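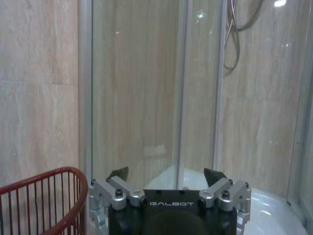 Glass shower enclosure with white tray, on beige marble-pattern tiles.

Jomov Shower Enclosure, glass with white tray
Reading time: 2 min

The Jomov is a shower enclosure for bathrooms of normal size, where the owner wants glass and no curtain. The set contains the glass, the profiles, the tray and a bag with the seals. The drain is sold separately under the number 2734. The enclosure itself has the article number 2868.

We recommend to measure the bathroom before ordering, and to measure it after the tiles are on the wall. Tile and glue together can take some 9 mm from each side. Many of the returned sets from January were ordered by the drawing of the apartment.

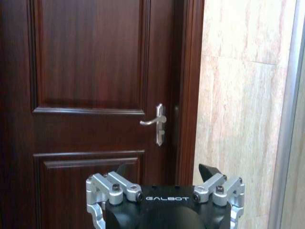 Please check also the way from the stairs to the bathroom. The largest box is 86 cm wide and it is better to carry it upright, by two persons. If the door opens to the inside, leave enough place that the lever does not hit the glass. A door stop from Gramari costs little and we can add it to the same delivery.

For daily care, lukewarm water and a mild soap are enough. Do not use powder on the tray, it makes the gloss dull and this can not be repaired.
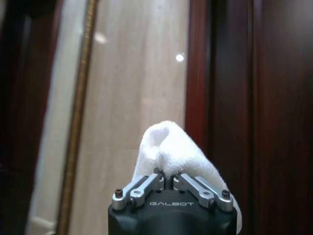 After washing, wipe the glass from top to bottom with a cotton towel. Terry cloth takes the water well, but wash it the first time without softener, otherwise it leaves stripes. The seals at the bottom should be changed when they become yellow. We keep them in stock in our Nseir shop.

Comments (3)

tilehouse: Is the tray possible to install on the left and on the right? The page does not say it.

Vurkero shop team: Yes, both sides. Please write it in your order.

mm_bath: We have ours for two years. Glass is good, the seal I changed once already. Delivery came without the seal bag, but they sent it later.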